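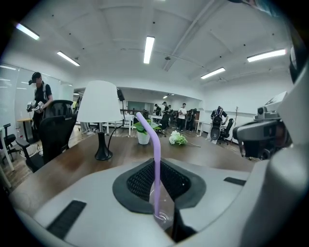

Open day at Rasurwood
Posted 20 April 2021

The bus to Rasurwood stops at the wrong end of the industrial estate, so every visit begins with a walk past the tyre place, the other tyre place and a shop that sells only doors. I had been promised a shuttle. The shuttle was Griet Schouten in a small hatchback with a roll of carpet where the passenger should go, and she waved at me very kindly as she drove past.

Griet runs the showroom side. The workshop side belongs to a man called Baert, who came out once, looked at our shoes and went back in. We were allowed to follow in groups of six, which in my group meant two couples, me and a gentleman who had come about a wardrobe and stayed for everything else.

The workshop first. It is smaller than you'd think from the catalogue. There is a long bench under the windows, a rack of boards with chalk marks on the ends, and the extractor, which was switched off for the talk and then switched on again in the middle of it. I have good notes on the first half of how they join a tabletop. For the second half I have a drawing of a duck. Baert did let us feel a board before sanding and another after, and the wardrobe gentleman felt both for so long that the group behind caught us up.

Finishing is done in a room at the back that you look at through a hatch. They offer an oil and a lacquer. The oil marks if you breathe near it but can be mended with a rag. The lacquer shrugs things off for years and then, when it goes, goes badly. Griet sells more lacquer. Baert would like everybody to have the oil, and said so with his back to her.

Then upstairs to the room with the furnished table, where I spent most of my afternoon on the grounds that there were chairs. I liked the table a good deal. It's brown, you can see the grain properly, and it has just enough gloss on it to give you the ceiling lights back. I should say I am suspicious of gloss. My aunt had a sideboard you could shave in. But this stops well short of that, and the grain still looks like grain instead of a photograph of some.

The lamp is the sort I would buy and then regret not having bought two of. White fabric shade, cone-shaped, on a black base that tapers. It comes with the eternal problem of the lamp on the big table, namely that the flex has to go somewhere, and here it wanders off across the wood towards the back, thin and black and perfectly visible. I asked Griet if they had thought about a hole for cables. They have. It is 14 euros extra and Baert has to be asked in person.

Somebody had been at the greenery. A small plant in a round white pot, very green and doing its best, and near it a little bunch of white flowers lying on their side on the bare wood. I suppose a vase would have been obvious. Lying down they looked as if they had been brought as a present and put aside while people hunted for a jug, and that is how flowers spend their first hour in my house too, so full marks for realism.

Also realistic: the clear plastic cup with a lavender bendy straw in it. All the tasteful brown and white and black in that room, and where did the eye go? The straw. I would have paid for the straw. One of the couples had a serious conversation about whether lilac would work in their hall, and I am sure I know what started it.

The chair drawn up there was a black office one with a mesh back and arms, high in the back, comfortable in the way a dentist's chair is comfortable. It doesn't go with the table at all. Griet agreed it doesn't, then said that most people who buy a dining table from them now end up working at it, so they may as well see the worst. The proper chairs are by Drukon and were in the next room with little ropes across the seats. You may admire them. I leaned on one.

Refreshments were by the stairs: coffee from an urn, and a flat almond thing that I had two of before noticing the saucer for coins. Everyone also got a sachet of Wastik, a wax for wood, with instructions in very small type. I have put mine in the drawer with the other sachets.

Practical matters, for anyone tempted. Parking is easy, buses are not. Bring your room measurements, or you will stand there holding your arms apart like an angler. The stairs are steep and there's no lift that I could find. The next open day is in October, and Griet says there will be a shuttle.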